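The Great Refold, continued
08/12/2019
By Miklós Veres
14 shares | 3 comments

Up before the heating again. I had promised myself I would deal with the clothes this week, and since the alternative was ringing Flestel about the boiler and listening to their hold music, I dealt with the clothes.

The chest of drawers is the root of it. I bought it in Lorbridge when I first moved to Grultcombe, from a man who told me it had 6 drawers. It has 5 and a panel that looks like a drawer. I have pulled on that panel most mornings for years. The bottom one sticks, so anything that goes in there in October stays until spring, and the top one is full of chargers for phones I no longer own. That leaves three drawers for a household that appears to believe it is dressing a choir.

So everything came out and went on the bed, which is the method they recommend in magazines. The magazines do not mention that you will want to lie down about ten minutes in and will have nowhere to do it. I had put the rose sheet on, the purple one, which came from my aunt and has outlived two mattresses and her opinion of me. It is a very cheerful sheet. It makes anything you put on it look like it was left at a garden party.

The fleece went well. Fleece wants to be folded. I got the gray ones into a stack so tidy that I moved it to the middle of the bed and walked around it for a while. Something black went underneath as a foundation, and I felt I was getting the hang of things.

Then the jeans. I have never understood how to fold jeans. My mother did it with one movement, like closing a book, and Orbán at work says he rolls his, but Orbán also irons his socks. I put one leg over the other and it went off at an angle. I straightened it and the waist bunched up.
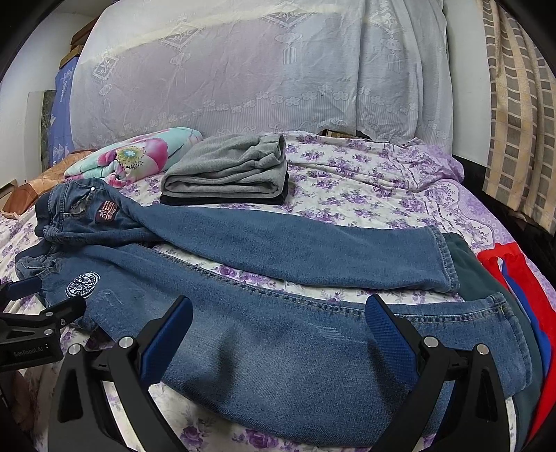
At this point I made coffee, which I still count as part of the job. When I came back the jeans had not improved, so I turned to the bright colors, meaning the green and the red and the blue, and pushed them closer to the edge to give myself room to think. I did not think. I read the whole of the Lorbridge free paper, including the planning notices. Somebody wants to put a conservatory on the old bank.

By lunch the fleece was in a drawer and the stack had lost its shape on the way. The jeans went over the back of the chair, where they have always lived and where I suspect they are happier. I kept the flowered pillow out on the bed because it hides the dip on that side.

Tomorrow, the boiler. Or the chargers.

COMMENTS (3)

pegbasket: Fold in half lengthwise FIRST, then up from the hem. You are welcome.

Tilda R.: We have the same chest, fake drawer and all. I keep hoping.

northlane2: Did you ever get through to Flestel? I gave up and bought a sweater.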